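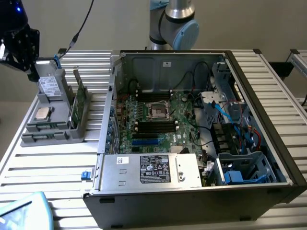 Bench during the October session. Case on its side, parts in the stepped fixture to the left.

October, shop notebook, PC assembly cell

Start 3 pm. Nurhan Çınar on the pendant, me on notes and the fixture. Glória Serrano came by later for the gripper offsets.

Goal for the session: get the taught positions for the processor, both memory modules and the expansion card good enough that we can run pick and approach for each one without a hand on the stop button. No insertion under force yet. The drive comes last and may slip to the next session.

Donor machine is the old workstation from the Keskin clear-out. We picked it because the latches inside are blue plastic and easy to find by eye, and because if we wreck the board we are out nothing. Power supply stays in. We talked about pulling it to get more room at the front left, but then the case gets lighter and moves more when the arm touches it, so it stays.

Case position. Last time the case crept during the approach moves and we blamed the arm. Checked it today with tape marks on the slats. It is the case. The feet are on the side of the case, so when it lies down nothing rubber touches the table and it is sheet metal on aluminum. Put thin drawer liner under it and repeated the same set of moves. Tape marks still lined up at the end. Real clamps are on the list but the liner is fine for now.

Fixture. This is rev 3 of the printed one. Drive upright at the back, processor in the shallow pocket, memory lying flat in the two stepped holders at the front, card on edge to the right. The steps are there so the fingers can get to the rear module without knocking the front one. Rev 2 had them level and we hit the front module nearly every time.

Still wrong with rev 3:
- card slot is too loose, card leans toward the case a little and the pick angle changes with it
- processor pocket has no lead-in, you have to set the part down square by hand
- no mark for which way round the memory goes. I had one module backward for the first run and did not notice until Nurhan asked why the notch was on the other side

I will draw rev 4 this week. Print in the same gray, we have most of a spool.

Arm moves. Ran everything at low speed first. Approach height over the board was 70 mm above the top edge of the case, which cleared everything but meant a long straight descent and the arm folding up near the back. Nurhan brought it down to 68 and changed the wrist angle so the fingers come in from the front side of the board. Much better posture. The two mm did nothing, it was the wrist.

Cable on the gripper still needs a better route. It hangs free near the back of the table, and with the wrist turned the new way it has less slack than I like. Zip tied it one link further up. Watch this.
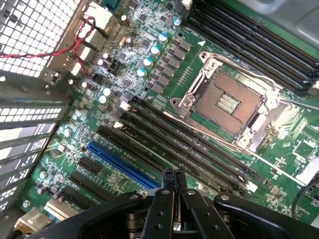

Wrist camera over the board, fingers toward the memory slots and the blue slot.

Wrist camera view is good enough to work from. The slots run diagonally in the picture with the new wrist angle, and that bothered me until Glória pointed out that the slot finder doesn't care as long as the angle is the same each time. She turned the search region to match and it found the blue slot on every try after that. The black slots are harder. Black slot, black fingers, and the finder twice put a slot on the edge of a finger. She masked the bottom of the view where the fingers are and that fixed it.

Socket glare. The chrome lever and the metal around the socket throw bright spots depending on where the overhead light is. With the bench lamp off it was acceptable. Exposure value 145 in the camera settings, saved as the default in the Prornico profile. Leave the bench lamp off when running the finder or it all has to be redone.

Reminder for everybody: the socket cover is off. Don't reach over it with a sleeve, don't put a screwdriver down on the board, and no dry runs with the processor over the socket until the drop test on the grip pads is done. Bent contacts are the one thing on this board we can't fix here. I would like a cover back on between sessions, see if there is one in the Herkine parts box.

Which bank to use. There are memory slots on both sides of the socket. Decided on the bank nearer the expansion slots, because the fingers reach it without passing over the socket at all. The far bank can wait.

Glória redid the finger offset with the pin gauge. New value is in the config, old one commented out above it.

To do
- rev 4 fixture drawing (me)
- gripper cable, proper clip in place of the zip tie (Nurhan)
- drop test on pads, scrap processor only (Glória)
- ask Cuvenbridge if they still have the low profile toe clamps and what they want for a pair
- tape over the bench lamp switch

Stopped at 6:30. Arm parked, air off, program saved under today's folder. Fixture is still bolted down, please don't move it, the zero is taken off its front left corner.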